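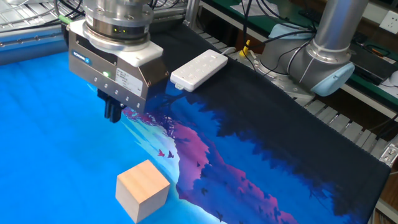 Shireen Potgieter told us that she never minds the coach itself, it is the waiting that does her in, and that on a bad morning she would sooner miss a specialist's appointment altogether than stand in the wind at Sanau with her hips the way they are. We heard this on our first afternoon of talking to people, and we kept coming back to it the whole way through the project.

Somewhere to Sit: Waiting for the Coach with Inflammatory Arthritis
Health and Community Studies, Fourie College
Final group report, handed in October 30, 2019

Why we picked this topic

Our class was asked to look at a part of daily life that gets harder when you live with a long-term illness, and to find something that could be made better without a huge amount of money. Several of us take the Widar coach in from Hoven every day, and one of our group has an aunt with ankylosing spondylitis who comes the same way for her infusions, so we had plenty of chats on board before we ever wrote a proposal. (Our first idea was parking at the hospital. It was too big for us, and our teacher very kindly let us change.)

Inflammatory arthritis is a family of conditions in which the immune system attacks the joints or the spine. People of any age can have it, including people our age, and a lot of them look perfectly well from the outside. Stiffness after sitting still too long and pain from standing too long can both turn up in the same hour. Long-distance coach travel manages to include both! So we wanted to know what the stops were like for someone who has to do it regularly, and what would help.

What we did

We talked with 25 people who have arthritis or travel with somebody who does. Most of the conversations were in person at the stops or over tea at the Hoven community centre, and the rest were by phone in the evenings, which suited people who are worn out by the middle of the day. We used the same list of questions with everyone but let people wander off it, and we are very glad we did, as the wandering was where the good material came from.

We also visited the three stops that our travellers used most: Hoven, Sanau and the hospital gate. The visits were made in August, at different times of day, including the evening when the 1818 goes out, because that is the coach people catch home after a long clinic day, when they are usually at their sorest. At every stop we looked at the seats, the shelter, the lighting, the distance from the seat to the coach door and whether the timetable could be read from a seated position.

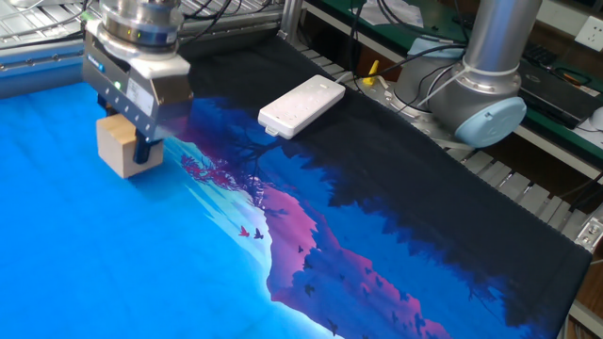

We should say that we measured the seats with a dressmaker's tape on our first visit and a proper steel one on the others, so the Hoven heights may be slightly out. We went back to check the lowest bench but it had been taken away for repainting, and it was not back by the time we finished writing.

What people told us

Seat height came up more than anything else. A low bench is easy enough to drop onto and miserable to get out of, particularly if your wrists are swollen and there is no armrest to push against. Several people said they stand for the full wait at the hospital gate even though there is a bench right there, because they are frightened of not getting up in time when the coach pulls in. Drivers do wait, everyone was quick to tell us that, but there is still a line of people watching you.

The second big subject was asking. People with a walking stick said they are usually offered a seat. People without one said they hardly ever are, and the younger they are the harder it gets. One woman in her twenties had been told off for using the priority seat at Sanau and has gone in with a folding stool ever since, although carrying the stool hurts her hands. We found that one upsetting to listen to.

Cold was mentioned a lot as well, even by people we spoke to on warm days. Metal seats are hated. The shelter at Sanau is open on the side the wind comes from, and travellers have got into the habit of waiting in the bakery doorway across the road and watching for the headlights. The bakery doesn't seem to mind, but it closes before the evening coach.

Lastly, quite a few people wanted us to write down what already works, so we are doing that. The Hoven ticket window will phone ahead to the driver if you ask, and the step can be lowered. The seats nearest the front door on the newer coaches have a firm grab rail at a good height. Hardly any of our travellers knew about the phone call until we mentioned it, and neither did we before starting. 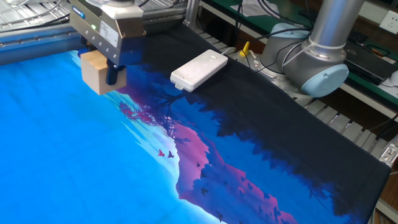
Figure 3. Printed fabric spread on a work table, with a leafless tree and small birds in the design.

What we would like to see

We have three suggestions, and we have sent them to Widar in a letter along with a copy of this report.

Put at least one higher seat with armrests at each stop, and make it wood or some other material that doesn't hold the cold. The old benches can stay, as plenty of people are happy with them.

Print a line on the timetable saying that you can ask for the driver to be phoned and the step lowered. It should be in large type, and low enough to read while sitting down.

Add wording to the priority seat signs so that they mention conditions you can't see. We tried a few versions on our travellers, and the favourite was simply "Some people who need this seat look well. Please offer it."

Things we would do differently

We started the interviews too late in the summer and had to rush the phone ones. We only spoke to people who do travel, and have no idea how many have given up on the coach, which now seems to us a fairly important question and might suit next year's group. Our questions were also too long. A gentleman at Hoven fell asleep during number six, and was very gracious when he woke up.

Thanks

Thank you to everybody who sat (or stood) and talked with us, to the ticket window at Hoven for putting up with our tape measures, and to Shireen, who read the draft and corrected our spelling of two medicines. Copies of the question list are kept in the college library and can be borrowed from the front desk.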